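Diary, Presham laboratory, July

Morning session on the Fomura task, in which the arm is guided by remote control to place tape in the tray.
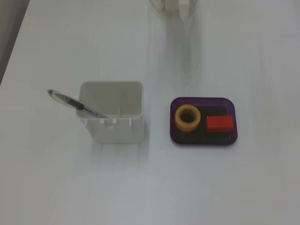

Tray, tape, red block and pen holder.

The target for the month is 2,000 demonstrations. We have recorded 487.
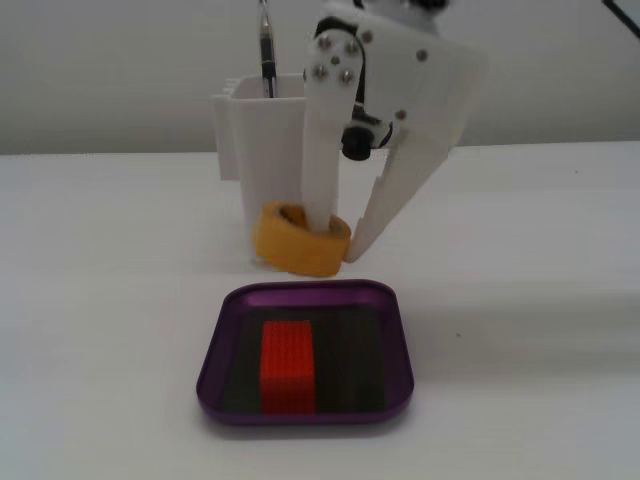

Closing the fingers remains the slowest part for new operators, and I have asked that practice runs be logged separately.
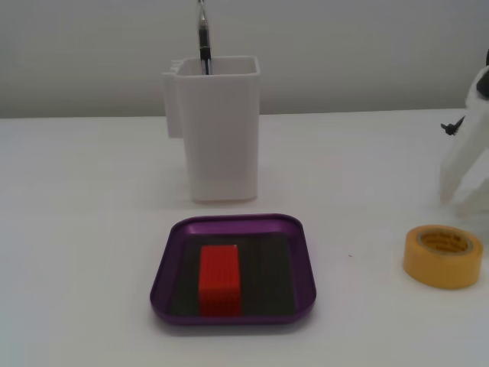

Hallgrímsson
Zastwood Programme Office

I reviewed 246 recordings before lunch and set aside 2 for relabelling.

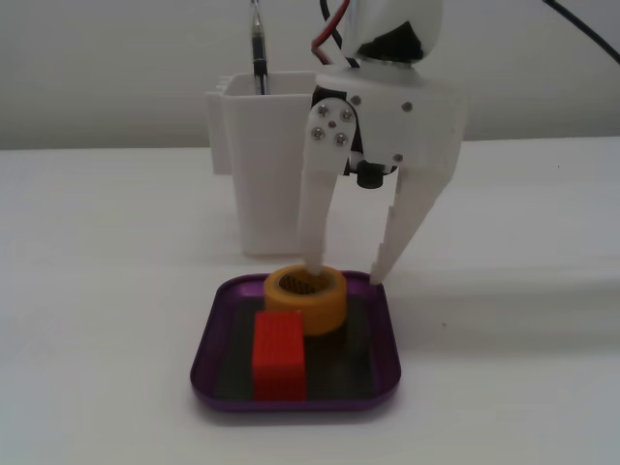
Afternoon

Operator roster revised.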